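What a Robot Cell Costs After the Arm Is Paid For

By Ludivine Lecomte

The quote that landed on Anil Kaimal's desk in February ran to three pages, and the arms took up four lines of it. The rest was mounts, cabling, fingertips, spare fingertips, lighting, training days and a service plan. Kaimal plans equipment for Jarnport, a contract packer that wants to automate the sorting of small soft goods. He had budgeted for the four lines. 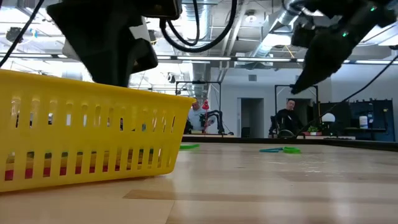
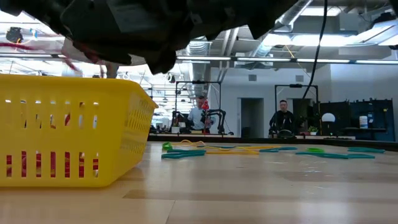 Bench work with a slotted yellow basket and small colored pieces on the tabletop.

Small flexible parts are a hard case for a buyer. A rigid part can be specified from a drawing. A soft one changes shape each time it is touched, and a gripper rated for it on paper may need weeks of adjustment on the bench. Solange Ferrand, who reviews capital requests at Delorme, asks vendors to price that adjustment as a separate item. If they decline, she adds 15 percent to the quote before it goes any further.

Her second rule concerns floor area. Vendors draw the footprint of the table. Ferrand draws the table, the operator's chair, the swing of each arm and the path of every cable, then adds clearance for a technician with a tool cart. On her last project the drawing grew enough to move the cell to another bay, and the electrical work was quoted again from the start.

Consumables come next. Fingertip pads wear faster on a textured part than on a smooth one, and pad life in a brochure is normally given for the smooth one. Wellano, a mid-sized integrator, lists a replacement pad set at $116 and a wrist cable at $747. Neither figure is large. A two-arm cell running two shifts can go through a pad set per arm each month, and the cable should be held in stock - lead times are long and the cell can't run without it.

Mathias Koller of Diltov recommends a paid trial before any purchase order. The buyer ships 700 of its own parts, including the worn and badly molded ones, and the integrator reports the pick rate for each type. Koller wants the rate per type because an average will hide a part that fails half the time. He also asks for the number of times a person had to step in, logged by shift. That number sets the labor line in the budget, and most requests he sees leave it at zero.

Leasing shifts the cost without removing it. Terms usually cover the arm and controller and exclude grippers, which are treated as tooling. Buyers should check who pays for recalibration after a move.

Kaimal has resubmitted his request with the trial included and one cell in place of two. The second is held for the next budget year, pending the intervention log from the first.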